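Dosen gehören ins Regal

Es gibt Leute, die ihre Getränkedosen in der Pappe lassen, in der sie sie gekauft haben. Die Palette steht dann im Flur, jemand reißt ein Loch in die Folie, und von da an wird von vorne nach hinten geplündert, bis die Konstruktion einknickt. Ich habe lange so gelebt und hielt es für praktisch. Inzwischen besitze ich ein kleines Lattenregal und Ansichten dazu.

Gekauft habe ich es im Januar bei Trorneck, nach einem Vorfall mit einer Palette Limonade und einer Kellertreppe, den ich nicht weiter ausführen möchte. Es sollte eigentlich Blumentöpfe tragen. Für Blumentöpfe ist es ungeeignet, weil das Gießwasser durch die Latten läuft und auf dem Teppich landet, aber für Dosen könnte man es kaum besser entwerfen. Sie stehen gerade, man kommt von oben dran, und unter den Latten sammelt sich der Staub an einer Stelle, die ich mit gutem Gewissen übersehen kann.

Der Einwand kommt zuverlässig: Wozu eine Dose einräumen, die man ohnehin gleich austrinkt? Mit derselben Begründung könnte man Besteck im Geschirrspüler aufbewahren und Socken auf der Leine. Das machen übrigens viele, und man sieht es ihren Wohnungen an. Eine Dose, die liegt, rollt. Sie rollt unter den Herd oder gegen den Fuß eines Gastes, und wer sie danach öffnet, trägt die Folgen auf dem Hemd.

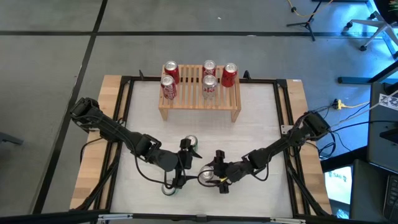
Kommen wir zur Sortierung, an der sich die Familien scheiden. Die strenge Schule stellt Sorte zu Sorte, Rot zu Rot, Silber zu Silber, und wehe, eine grüne gerät dazwischen. Die lockere Schule nimmt, was gerade in der Hand ist, und stellt es dorthin, wo Platz ist. Ich bin in der Theorie streng und in der Praxis locker, eine Haltung, mit der man in Deutschland weit kommt, solange niemand nachsieht. Nur bei den zuckerfreien kenne ich keinen Spaß. Wer schon einmal aus Versehen die falsche erwischt hat, den ersten Schluck im festen Glauben an Zucker nehmend, weiß, warum sie nach vorne gehören, wo man das Etikett lesen kann.

Wer von oben schaut, hat nämlich nichts von der schönen Bedruckung. Die Deckel sehen einander zum Verwechseln ähnlich. Die Getränkeindustrie gibt vermutlich Unsummen für die Seiten ihrer Dosen aus und hat die einzige Fläche vergessen, die man im Vorratsschrank auf Kniehöhe zu Gesicht bekommt.

Natürlich gibt es für all das längst Fachliteratur und Zubehör. Nindell verkauft einen Dosenspender mit Gefälle, in dem die vorderste Dose von selbst nachrutscht, jedenfalls bis sich die dritte verkantet. McGrath hat ein System mit 33 Einzelfächern im Programm, vor dem ich eine Weile stand und mich fragte, was für ein Mensch ich werden müsste, um es zu füllen. Und auf der Seite von Flomummont kann man sich ein Vorratsregal nach Maß zusammenstellen, mit Blende und gedämpften Auszügen. Meine Variante lag bei 3.366 Euro. Ich habe das Fenster geschlossen und mir etwas zu trinken geholt.

Das Lattenregal kann nichts davon. Es hat kurze Beine, ein paar Latten und keinerlei Ehrgeiz. Wenn man es zu voll stellt, merkt man das sofort, und zwar akustisch. Man könnte daraus lernen, weniger zu kaufen. Ich habe daraus gelernt, die überzähligen Dosen neben das Regal zu stellen, zunächst vorübergehend. Dort stehen im Moment 4, ordentlich in einer Reihe, und ich ertappe mich bei dem Gedanken, dass ein zweites Regal gut daneben passen würde.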